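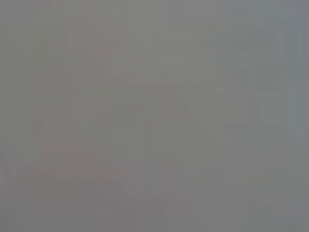 4.2 Comparing wrist cameras, Sostel vs Ferrand. Mount one at a time, same bracket, same cable. Before any grip trial look at the wrist view on the controller. Soft grey with blocky patches and no edge anywhere is a FAIL — don't go on to step 3.

1. Power down arm. Fit camera, 2 screws, finger tight then a quarter turn.
2. Set port to 3106 on the controller. Save. Restart.
3. Place banana left, basket right, wide gap between. Basket empty.
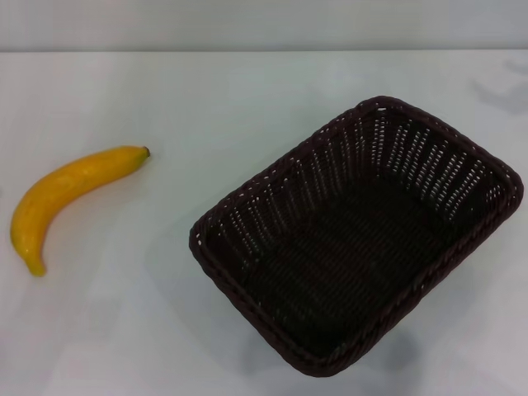
Fig. 7. Test layout, head camera. Basket set at an angle.

4. Check head view first. Stem tip and basket rim should both be easy to pick out.
5. Then wrist view. If it's still mush, drop bitrate to 4000 and reseat the plug. Note wich camera. 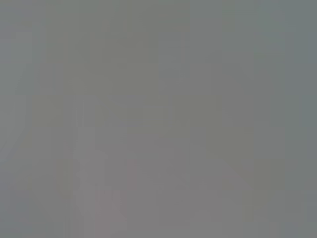
6. Swap cameras, repeat from 1. Keep the gripper pads the same for both or the comparison is no good.

CAUTION: Keep hands clear of the jaws when the controller restarts. Arm may twitch. 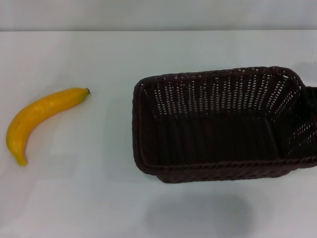

Skenarwood Gripper Trials Guide — Issue 2 — Page 67

7. Second layout: long side of basket square to the table edge, banana stays on the left. Run both grippers agian.

Note: colour settings don't carry over between cameras. Write them down. Results sheets to Ishbel Farquharson, spare brackets from Osamu Noguchi.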